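Arnout Van Beek has made boards at Lastetti for 7 years, most of them from maple strips glued edge to edge. He starts by laying the strips out dry.

"I move them until I like the order," he says. "If one is darker, I leave it in. Customers ask for that now."

He sold his first 2 in November, to a toy shop in Kastudow that wanted a flat surface for block play.

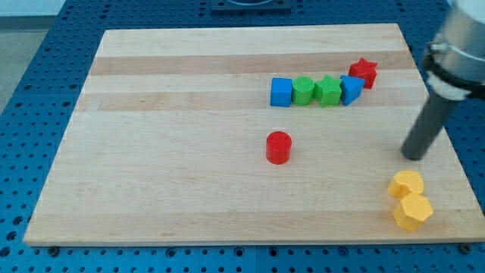
"Kids line things up," Van Beek says. "So it has to be flat, and big enough for a row with space left over."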